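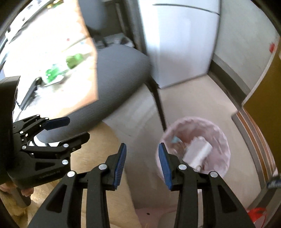
Cuando Hultard me ofreció probar durante unas semanas su servicio de alquiler de pinzas de mano, tardé en contestar, porque tengo ya un armario lleno de aparatos que prometían enseñarle a un robot a ordenar una casa y que solo me enseñaron a mí a tener paciencia. Pero la propuesta tenía su gracia: uno recibe una maleta con dos pinzas, hace con ellas las tareas de todos los días y devuelve el material grabado, que luego sirve para entrenar un brazo. Las pinzas son negras, de dos dedos, con almohadillas azules estriadas en la cara interior y unos tornillos plateados que hacen de pivote en las articulaciones, y tienen el aire honrado de una herramienta de taller. Yo empecé por lo más humilde, el suelo, con la papelera rosa al alcance y la silla gris de por medio.

## Lo que llega en la maleta

El juego se llama Flillotlow y pesa menos de lo que temía (la maleta, eso sí, es un armatoste). El alquiler cuesta 650 euros al mes, con el procesado de las grabaciones incluido, y a quien venga de montarse estas cosas en casa con piezas impresas y mucha fe le parecerá caro o baratísimo según las tardes que haya perdido calibrando. Yo perdí muchas, así que no protesto demasiado.

Baltasar Valdebenito, que lleva la atención al cliente, me llamó el primer día y se quedó al teléfono casi una hora, contándome con un cariño contagioso por qué habían cambiado el tacto de las almohadillas respecto al modelo anterior. «La gente aprieta de más al principio», me dijo, «y después se le pasa». A mí se me pasó al cabo de unas 40 repeticiones, cuando dejé de pensar en los dedos y empecé a pensar en lo que quería coger.

## Usarlas de verdad

Trabajar con las dos pinzas a la vez es otra historia. La derecha obedece enseguida; la izquierda, al menos en mi caso, que soy diestra sin remedio, pide varios días de convivencia. Las cajas ligeras se agarran bien por el canto, el cartón grande hay que atacarlo con las dos manos y sin prisa, y los objetos pequeños y redondos siguen siendo una lotería, por mucho que el manual diga otra cosa. También eché en falta un aviso sonoro cuando se llena la memoria: perdí así una tarde entera de grabaciones, ¡y era la buena!

Al final del préstamo había enviado 347 tomas, de las que el servicio me devolvió cinco marcadas como dudosas, cada una con una nota breve y muy educada. Me gustó ese detalle. El informe llega en un español correcto, algo seco, y se lee con un café.

## ¿Para quién?

Para un laboratorio pequeño o una escuela técnica que quiera datos propios sin comprar un brazo, me parece una opción muy sensata. Para el aficionado solitario, quizá convenga compartir el mes con alguien. Baltasar me adelantó que en enero habrá una tarifa por quincenas, y yo esperaría a verla antes de firmar nada.

*Aurora Louro*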